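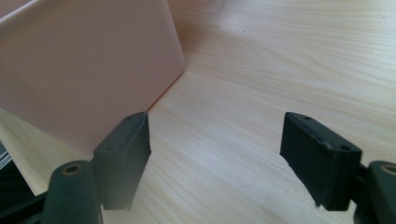

## 1. Background

Most homes keep their medicines in more than one place. In the two households looked at for this report, creams and ointments were found in kitchen drawers, on a bathroom shelf and in the pocket of a coat. The project asked whether one open container, kept on a table and sorted to a simple rule, would make it quicker to find a given item and easier to spot one past its date.

The work was done for the second-year module on domestic storage. A budget of 2000 pence was set for all materials, labels included. No medicine was bought for the project. Everything sorted was already in use or in store.

## 2. Choice of container

Three types were compared: a lidded box, a drawer insert and an open basin. The lidded box (Trelum, medium) kept dust out but had to be opened for every check, and items at the bottom were missed in the first trial. The drawer insert (Fillon) was too shallow for tubes stored upright. The open basin was chosen. It is plastic, pale pink, and can be rinsed in a sink.

The light colour proved useful. Dark caps and small boxes were easy to pick out against it. White caps were less distinct, and this is noted again in section 5.

The table surface has a pale wood-grain finish. A plain cloth was tried under the basin to stop it sliding but was taken away after the first session, as small items caught in the folds.

## 3. Sorting rule

Items were split first by how they are used and only then by what they treat:

- taken by mouth
- put on the skin
- everything else (plasters, thermometers, tweezers)

Sorting by complaint was tried first and dropped. Several items could be placed under two headings, and the two households did not agree on which heading to use. The way an item is used is normally printed on the pack, so the rule needs less judgement.

Each item was handled in the same order:

1. Read the name in full.
2. Find the mark for internal or external use.
3. Find the expiry date. On tubes, check the crimp as well as the printed panel.
4. Write the date on a sticker if the printed one is hard to read.
5. Place the item in its group.

Step 3 took the longest. Dates stamped into metal or foil are shallow, and the reader has to tilt the pack against the light.

## 4. Tubes

Tubes caused more trouble than any other type of pack. They roll when laid flat, they lose their outer cartons, and the leaflet goes with the carton. Once the carton has gone, the label on the tube is all that is left to work from.

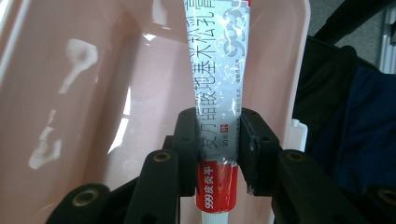 Labels in Chinese were handled by the same rule. The character 外 in a small red square marks a product for external use and can be matched by shape by a reader who does not know the language. The weight, 30克 on the 999 dexamethasone cream, was copied to the record sheet along with the full name, 复方醋酸地塞米松乳膏. The brand name alone was not accepted as an entry, as one brand may cover several products.

Glare was a problem with the silvery finish. Large black characters could still be read at most angles, while the smallest grey print could not. Moving the desk lamp to one side of the reader helped more than making it brighter.

Storing tubes cap down was compared with laying them flat. Cap down was kept, with a strip of card folded into slots to hold them up. The card was cut from a Juvance delivery box and cost nothing.

## 5. Results and limits

Total spending was 803 pence, most of it on the basin and a roll of Dogbe stickers. Both households found a named item faster after sorting than before it. The gain was largest for skin products and small for items taken by mouth, which had mostly been kept together already.

An open basin gives no protection from children or pets, so it is not suitable for every home. It also lets in light, and some packs ask for dark storage. These were put back in a cupboard and left out of the timings.

White caps on the pale basin slowed the search a little. A coloured dot on each cap was added in May, too late to be timed.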